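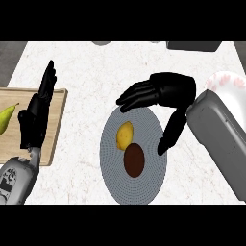

Marble counter, plate and cutting board

Grescombe Rugby Ground: pre-match inspection, with comments
Walked Monday, starting 7:30 a.m.

1. Playing surface
Result: pass, with reservations
The new turf mix from Terklow was sold to us as "match ready in all weather." I'd like to see it survive one wet weekend first. Two soft patches inside the 22 at the river end. Roll them and check again before the warm-up.

2. Goalpost padding
Result: fail
Left post at the clubhouse end has padding that slides when you lean on it. The last sheet says "secured." Secured with what? Replace both straps.

3. Touchline clearance
Result: pass
Ad boards moved back as asked. The Oltonel board has a bent corner bracket that sticks out at knee height. Take that board down until it's fixed.

4. Floodlights
Result: not tested
I was told they were fine. I was told that last season too. Needs a full run after dark, 30 minutes at least, with someone standing on the far wing.

5. East stand
Result: pass for 200 seats only
The club would like to open the whole stand and talks about a crowd of 3,000 for the derby. Row F has loose bolts and the handrail on the north stairs moves. Rows F and up stay closed.

6. Medical room
Result: pass
Stretcher present, straps good. Defibrillator battery light is green. The door still opens inward, which I have now written down on three sheets running.

7. Concussion checks
Result: unclear
The form is in the folder. Whether anyone fills it in on the day is another matter, as the last few were all in the same handwriting and gave the same answers.
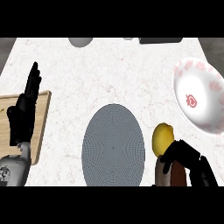
Gunnel Nordin writes that the forms were copied out neatly after the game from the touchline notes, and that the notes are kept and can be seen.

Fine, then clip the notes to the forms. Item stays open until I've read them.

8. Exits and gates
Result: fail
Gate 2 was chained at 8 a.m. and the key was with Britt-Marie Strand, who was not on site. Key to hang in the match office from now on.

9. Parking and ambulance access
Result: pass
38 spaces marked, lane clear. Ask me again on derby day.

Recheck needed: 1, 2, 3, 4, 5, 7, 8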